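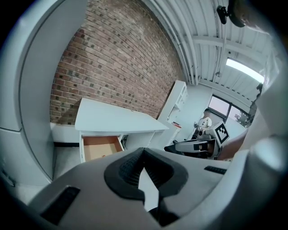
Fig. 1. The desk by the brick wall, with its drawer open.

One Drawer, One Desk: A Study in Putting Things Away

Our brief for the Povside shared studio was to find out why a room with plenty of storage never looks tidy. We had 14 weeks, a budget of $80, and a white desk with a drawer that people used for everything except the things that belonged in it.

The original plan covered the whole studio, shelves and cabinet included. By December we had lowered our sights to the desk and the area under it, and we stand by that decision, mostly.

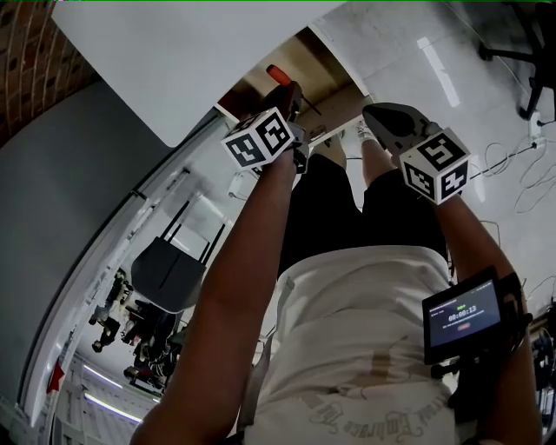
Alvar Skjelbred
Project lead, storage and layout

We began with a survey. Eight people who use the room were asked where a screwdriver should go. We got eight answers, one of which was "Kenji has it." Kenji Begay, who wrote the survey, maintains that he did not have it.

The space under the tabletop was the real problem. Whatever ends up down there tends to stay, and reaching it means crouching on the floor. We proposed three rules: tools go in the drawer, paper goes on the shelves, and the floor is for feet. The third rule took up most of a meeting. 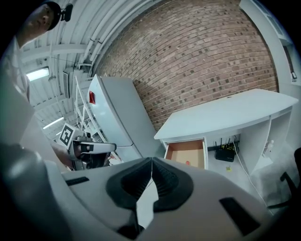

Rules are cheap, so most of the $80 went on drawer dividers. The first set was 3 inches too wide, a measuring error we have agreed to call shared. The second set fit. We also wrote labels, then rewrote them when two people read "Misc." as an invitation.

Left for the next group: the cabinet, which we opened once and closed again.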